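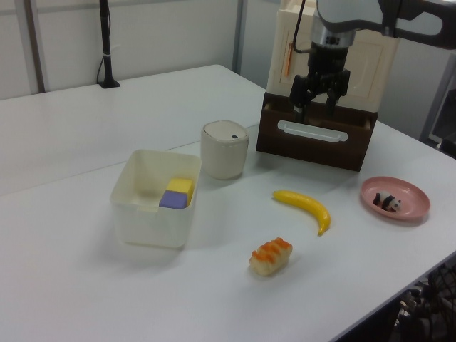
What should you do first when the arm stops partway through closing a drawer?

Leave the drawer alone, keep your hands off the table, and read the last line of the log before you press anything.

Robot Lab Handout, Week 6: The Drawer Fault
Prepared by Meinir Jarman, with notes from Hedvika Šimko

Those of you who were with us in December will remember the drawer fault, and probably remember it less fondly than I do. I have come to think it is the most useful failure we've had in this course, so I'd like to spend the whole session on it, and I hope you will put up with me going slowly.

The program that day was a very ordinary one. The arm was to lower its gripper at the drawer, take hold of the handle, and push the drawer shut. It had done this all morning. On the run we care about, the gripper came down short of the handle, touched the rim of the drawer, and kept pushing. The force limit in the Kuto controller should have stopped it straight away. It didn't, and the drawer unit slid toward the back of the table before Ruby-Lee Whitcombe reached the stop button (well done, Ruby-Lee).

We found two causes, and neither would have done much harm alone. The first was that the unit had been moved after the position check, and the check wasn't run again. The second was the force limit itself. Someone had raised it during a test with the heavier Lapointe gripper, and it stayed raised — by roughly 400 percent, I'm sorry to say — when we changed back.

Please notice how quiet both of these were. The screen showed green the whole time. Leonie McAlister asked in class why the controller gave no warning, and the answer is that it was being asked to obey a number, and it obeyed it. 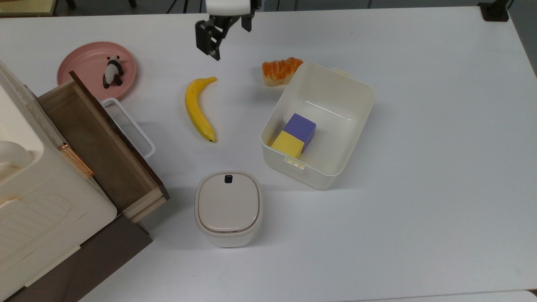

Figure 2. The gripper over the table, with the drawer open at left.

When you look at your own setup this week, start with what has moved. A drawer, a box or a plate can shift a little every time a person leans over the table, and the program will go on trusting the old position until you tell it otherwise. Run the check after every change, even a small one you feel silly about.

Then open the settings page and read the force limit out loud to your partner. I know it feels like a school play, but please do it anyway.

For next time: read the Grestwood log from the top and mark the line where you would have stopped the run. Bring your reasons in writing, a paragraph is plenty. Kiri Tomoana has the key to the Cusita room if you need the printer.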